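Ticket 783: logo print on Brometti tote order
Opened by: Anel Maluleke
Status: open

Hi all, me again! So I opened the first carton of our Brometti totes on 14/02/2023 and the logo is sitting way too low on the bag. On the proof Tshepo Nkosi sent me it was dead center, and on the real thing it's almost touching the bottom seam. I pulled out 40 bags to check and they're all the same, so I don't think it's one bad batch (sorry, I know that's not what you want to hear).

I did go back to the proof in case I'd approved the wrong one. Nope, version 2, the one with the bigger lettering, and that's the one in my confirmation email too.
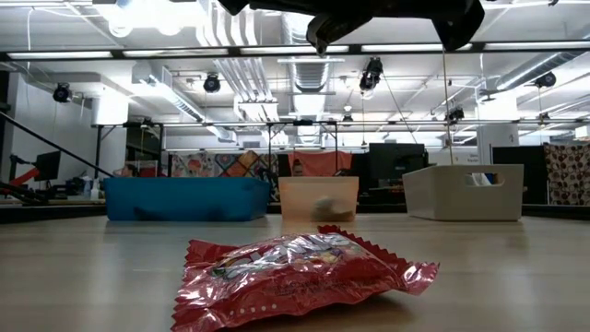
Tumelo Nkuna asked me to try opening the artwork file again on my end, so I did that. It opens fine and the logo is in the middle. Then I changed the bag size in your design tool from large to medium and whoa, the logo dropped right down! We ordered medium. Could the tool be keeping the large template when you switch sizes?

Update: Tumelo got the same thing on his screen and has passed it to the print room. The other 197 bags are still boxed up here. Do you want them back, or should I hang on to them until the reprint ships? We need the new ones by April.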